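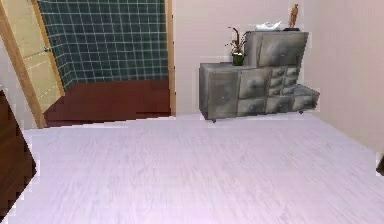

Room model, doorway end, with the gray stepped cabinet. Rendered view.

6/14/25

Went through the room model again before the Plinditz people send their next round of numbers. Their claim is that the night tidying robot will save the housekeeping crew 11 minutes a room. I asked where the 11 came from and got a chart made in this same simulator, so it is a guess with an axis on it.

Look at the floor. Pale wood grain all the way across and nothing lying on it. Anju Tyagi cleaned guest rooms for years before she moved to our side, and her first question was where the suitcases were. Second question was the cord for the phone charger. I have put both on the list for Kioko, who build the rooms.

Other things from this morning:

- Doorway to the tiled room. Floor changes from the light boards to dark red at the threshold. The model treats it as flat. Ours on the second floor has a lip, and the linen cart catches on it every day. Measure before anyone signs.
- Cabinet is on casters. If the arm pulls a drawer, does the drawer open or does the cabinet come along? Ran 35 drawer pulls with the casters locked in software. Fine, but our casters have no locks. Rerun with them free.
- Plant, little figurine and the white boat-shaped thing on top. Dusting around them is counted as "no contact, skip." So a person still dusts. Those minutes are not in the 11.

What bothers me more is the job sheet. Under the trial plan, each attendant goes from a list of rooms to a list of "exceptions," meaning whatever the robot gave up on. Meenakshi Kanaujia worked that way at Butanton for 3 months. She says the easy rooms used to be where you got your breath back, and with those gone the shift was all bad rooms. Her steps went down and her shoulder got worse. The Stellik report has a line for attendant time and no line for that.

I'm not against the trial. The bed lifting help looks useful and the crew asked for it two years ago. I'd run that part alone, in real rooms, with the people who do them holding the stopwatch. 380 simulated runs in a tidy room tell me the robot can do a tidy room.

To do: clutter set from Anju, threshold height, free casters. Ask who answers the call when it stops in a doorway at night.

Filed under: Automation trials, Housekeeping, Notebook

Recent entries
Linen cart wheels, again
What the crew asked for (list from Meenakshi)
Drawer pulls, first pass

Contact the workshop | Copyright 2025 | Back to top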